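Trestle table

A trestle table is a table whose top rests on two or more separate supports, called trestles, usually joined along their length by a horizontal beam known as a stretcher. It is one of the oldest forms of table in Europe and remains in use for dining, workshops and outdoor events.

Construction

The top is normally made of several boards laid side by side and held flat by cross battens fixed to the underside. Wide boards swell and shrink across the grain as the air grows damper or drier, so the screws that hold the battens pass through slots -- a round hole would hold the board too tightly and might cause it to split.

The trestles take one of two forms. The older has splayed legs meeting under a short top rail. The later form has a single upright post set into a foot and a bearer. In both, the stretcher passes through a mortise in each trestle and is locked by a loose wedge, which can be knocked out when the table is to be moved.

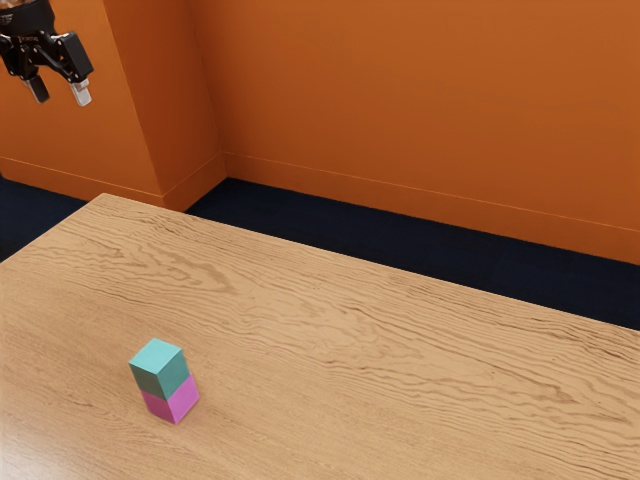 The thickness of the top depends on the distance between the trestles. A long span in softwood will sag under its own weight over the years, and a third trestle is often added at the middle. The ends of the top extend past the trestles to leave room for a sitter's knees, but too great an overhang makes the table liable to tip when weight is placed on one end.

History

Household accounts from the manor of Tritham, dated 1366, list boards and trestles as separate items, stored against the wall of the hall between meals. Fixed tables, described in later lists as "dormant", were fewer and stood at the upper end of the room. At Drallorau the town hall kept 11 sets of trestles for market use -- these were hired out by the day.

Care

Oiled tops are wiped with a damp cloth and oiled again when the surface looks dull. Scratches are sanded along the grain, starting with 200 grit paper where the damage is shallow. Standing water should be removed at once, as it leaves dark marks in oak.

See also: Gateleg table; Refectory table; Workbench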